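Working rules for a two-arm cell: project report
Lekulska project group, 4/25/22

1. Background
The Plania cell has two small arms bolted to one rail and is shared by several student groups. When we took it over in October there were no written rules for it. Each group had its own habits, and the recordings could not be compared. Our task was to write a short code of practice that a new operator could read before a first session and keep to without help.

We began with the general guidance on guarding and emergency stops that the Mukholm workshop already uses, and added rules for soft goods. Cloth and mesh behave differently from rigid parts. They fold, snag on zips and hide the fingertips from the operator.

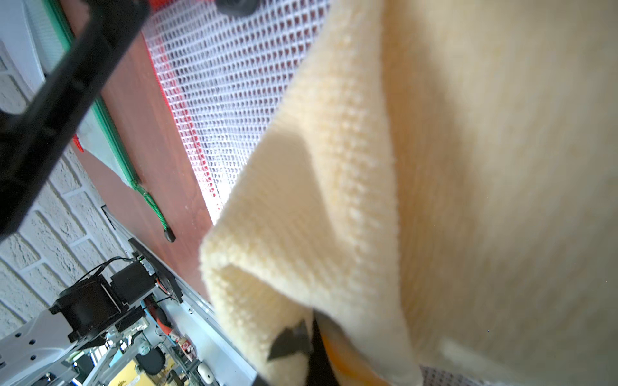

2. Rules for gripping
Rule 1. Take fabric by a fold or a thick edge, never by a single layer in the middle.
Rule 2. Close the gripper at 40 per cent of full speed until both fingers touch the cloth.
Rule 3. Do not pull against resistance. Open, back off and try again.
Rule 4. Note a second attempt in the log as a second attempt. Groups had been leaving these out, and the success figures looked better than they were.

3. Rules for the shared area
Both arms can reach the middle of the board, so most of our discussion went into this section. The first draft, named Gautier after the room we met in, let only one arm move at a time. It was safe but very slow. The second draft lets both arms work at once if each has its own object and the operator says aloud which arm goes first into the middle. 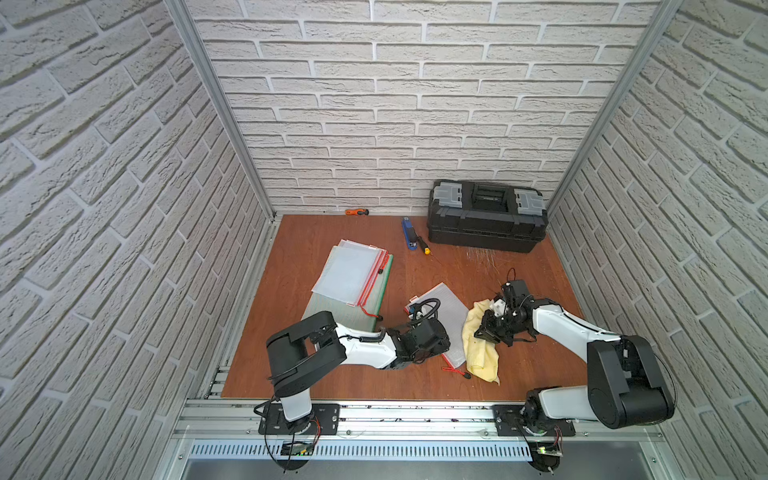 Tools may stay on the board during a cloth task, but they must be towards the back and out of both paths. Cords and zip pulls should be laid away from the other arm's side. Loose fibres are brushed off at the end of a session and the rail grooves are checked at the same time.

4. Trial of the rules
We logged 100 runs under the second draft. Stops caused by the two arms coming too close fell to 4. The most common fault left was an operator starting a new grip before the other arm had finished holding.

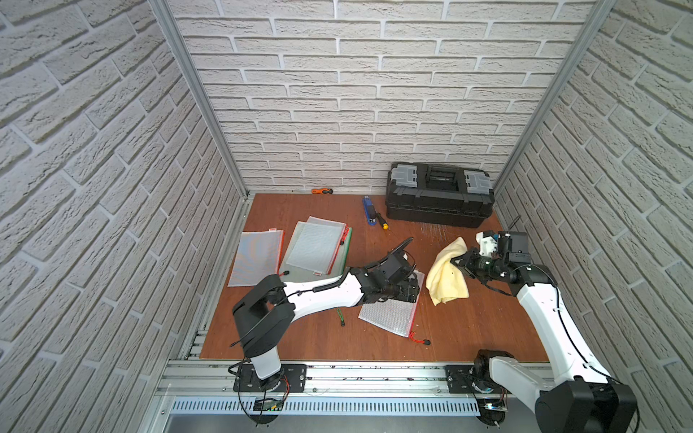 We therefore added a hold rule. An arm that is holding something stays still until the other has let go and moved clear. It costs roughly a few seconds per run.

5. Still to do
The rules say nothing yet about fingertip wear. We suggest an inspection every 1000 grips, but we have not tested that interval. The log sheet also needs a column for the operator's initials.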